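Section 4: Teaching Your Robot a Task by Hand

By now your Weline should be bolted down, powered up and through its first self-check. If it isn't, please go back to Section 3 and finish there before you carry on. Teaching is the part most people look forward to, and it goes much more smoothly when the dull jobs are out of the way.

There are two ways to show the robot what you'd like it to do. You can take hold of the arms and guide them yourself (we call this hand teaching), or you can steer them from the Skonell remote handles while you stand back. Hand teaching suits slow, careful work. The handles are kinder on your back and better for anything that needs both arms moving together, such as taking keys off a hook with one gripper and passing them to the other.

4.1 Before you begin

1. Clear the floor around the base and move any chairs out of reach of the arms.
2. Check that each gripper cable is pushed fully home, and that there is enough slack for the wrist to turn without pulling.
3. Run both arms to the Ready position from the Stivia menu. They will rise slowly and stop with the grippers up.
4. Put the stop button where your free hand can find it without looking.
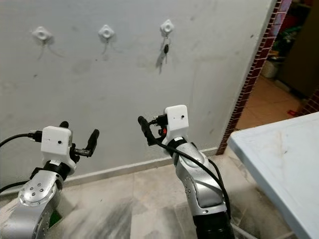
CAUTION: Keep your fingers, sleeves and hair away from the gripper fingers whenever the status light is green. Set the grip force to Low for your first few sessions. You can always bring it up later, once you've got a feel for how firmly the robot closes.

4.2 Recording a demonstration

1. On the Stivia screen, choose Teach, then New Task, and give the task a name you'll recognise next month. "Keys to table" is a good name. "Test 2" is one you will regret.
2. Choose Hand or Remote.
3. Press Record and wait for the double beep.
4. Carry out the task at an easy, even pace, a little slower than you would with your own hands. If you fumble, pause, go back a bit and try again; a small recovery in the middle of a recording is quite useful to the robot.
5. When you've finished, bring both arms back to Ready and press Stop.
6. Watch the playback on the screen and choose Keep or Discard.

Repeat until you have 20 good recordings. It sounds like a lot, we know, but most people settle into a rhythm after the first handful and the rest go by before the kettle has boiled twice. Shift the object slightly each time so the robot doesn't learn one exact spot by heart.

NOTE: A single recording can run for up to 600 seconds. If your task is longer than that, split it into two tasks and join them with the Link option, described in Section 6.

4.3 If the arm feels heavy or jerky

Hold the arm at the forearm and leave the gripper housing alone. Guiding it by the housing puts strain on the wrist and can confuse the force reading. If it still drags, open Settings, choose Arm Weight and run the balance routine for each arm in turn. Should the screen show error 19, the routine was interrupted, so let the arm settle and start it again.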